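4.2 Setting the produce drawer humidity

1. Set the main dial to 8 and close the door.

2. Slide the Closik vent fully left for leafy items. The display shows 95.

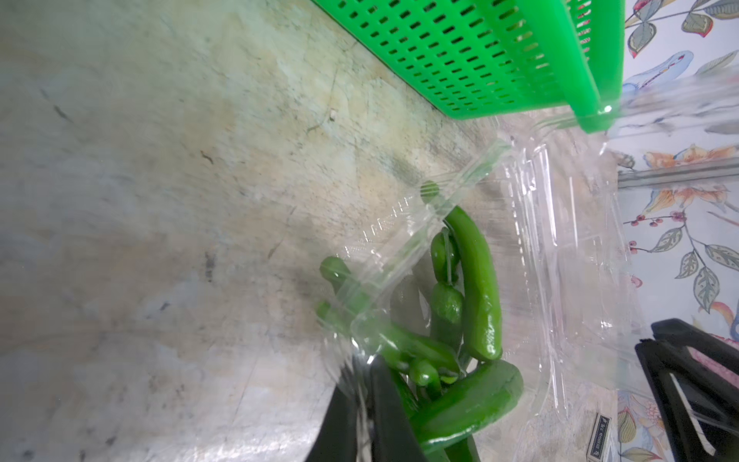 3. Wait for the vent light to stop flashing before loading.

Note: Do not line the drawer with paper. It blocks the rear air slot.
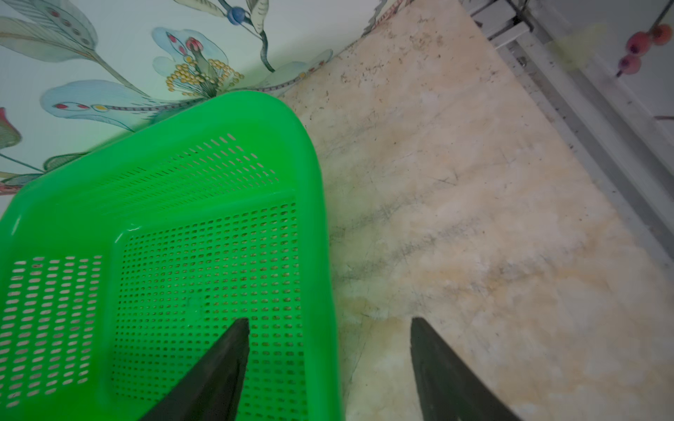
4. Push the drawer in until both catches click.

Caution: Replace the filter after 2,000 hours. Do not wash it.
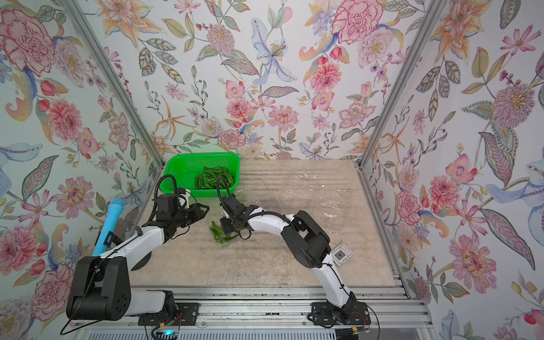 Fig. 3. Green chili peppers in a basket.

5. To reset the filter counter, hold VENT until the display shows 200.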